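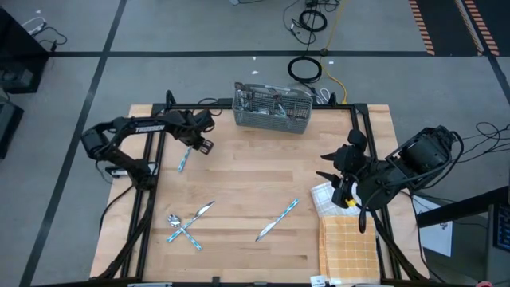 Figure 8. Table set for the cutlery task, with the basket at the far end and the towels on the right.

Section 4: Setting Up the Cutlery Task

This section is for students on the Sarnen robotics club's two-arm project. Complete Section 3 (Powering Up the Arms) first. Allow 25 minutes for the first set-up of the session.

4.1 Before you start

Check that both arms are at rest and that the software shows them as disabled. Read the last entry in the Flarkusar log. If the previous team reported a fault, do not enable the arms until a mentor has signed it off.

Caution: Keep hands, hair and sleeves out of the table area whenever either arm is enabled. One student stays at the stop button for the whole run and does no other job.

4.2 Placing the items

1. Wipe the tabletop and let it dry.

2. Place the gray cutlery basket at the far end of the table, centered between the two arms. Stand the metal utensils upright in it.

3. Lay the blue-and-white handled utensils flat on the wood. Cross the spoon and one knife near the lower left. Place another knife on its own at the lower center, set at an angle.

4. Put the folded towels on the right side, with the orange-and-white plaid one in front and on top of the white one.

5. Walk the length of both arm cables. Each one needs enough slack for the arm to reach the basket without pulling.

Note: Small differences in placement are fine. For graded runs, use the layout card in the Sandberg binder and have a second student check it.

4.3 Testing reach

1. Call out "enabling" and wait for the student at the stop button to answer.

2. Enable the left arm only. Move the gripper slowly to a point above the crossed utensils, then to a point above the basket.

3. Return the left arm to rest and disable it. Repeat with the right arm, starting above the towels.

4. Enable both arms and bring the grippers toward the middle one at a time. Stop if they come closer together than the width of a hand.

Caution: Do not press a gripper down on a knife blade. The tip can slide, and the fingers wear quickly. Pick up by the handle.

4.4 Recording a run

1. Open the Merkden recorder and enter your team name and run number.

2. Set the time limit to 40 seconds for practice or 52 seconds for a graded run.

3. Start the recorder before moving either arm.

4. At the end of the run, stop the recorder, disable both arms, and reset the items by hand.

Note: Keep failed runs. Mark them "F" in the log and write down which item was dropped or missed. Runs saved in November under the old numbering should not be renamed.

If the recorder freezes, disable the arms before you restart it. Go on to Section 5 for copying files to the club drive.

Section last revised 2019-12-11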